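Vutasen Center to Reopen Its East Hall to Shoppers in September

July 14, 2024

The east hall of the Vutasen shopping center will reopen to the public in September, following the completion of structural work and the signing of a new anchor tenant. The center's owner, Lirkeo Properties, confirmed the schedule in a statement to tenants and local residents.

The anchor space, which was occupied by a department store until the hall closed, has been leased to Stument, a retailer of housewares and small furniture. Stument will occupy both levels on the north side of the hall and will have its own entrance from the parking deck. The lease also includes storage space on the lower level, formerly used by the department store's receiving office.

The remainder of the hall has been divided into 37 units. Most are smaller than the units they replace, and Lirkeo Properties has stated that preference will be given to independent merchants on short initial leases. A Phí coffee counter will open beside the central stairway on the same day as the hall itself. Applications for the remaining units are being accepted at the management office on the second floor.

Stument's range at the center will cover kitchen goods, tables, storage and baskets. The company expects to begin stocking its shelves several weeks before opening, and deliveries during that period will be limited to the early morning.

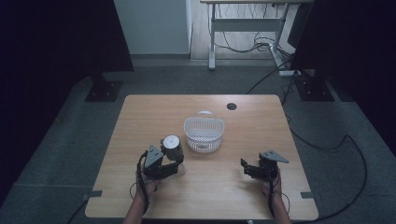 Parking and Access

The parking deck on the east side will return to full use when the hall opens, adding 400 spaces to those now available. The first two hours will remain free of charge. Drivers are asked to continue using the south ramp until new signs are in place, as the north ramp is reserved for construction vehicles.

Bus passengers will again be able to enter the center directly from the street. The covered walkway – closed since work on the hall began – has been given a new roof and wider doors. Three elevators will connect the deck, the walkway and the upper level.

History of the Hall

The east hall was the first part of the center to be built and was designed around an open court with a fountain. The court was later roofed over and the fountain removed. Under the present work, the original brick columns have been cleaned and left exposed, and the court will be available for seasonal markets and public meetings of up to 2,000 people.

Stores in the west hall will keep their regular hours throughout the remaining work. Merchants with questions about deliveries or temporary signs should contact the management office.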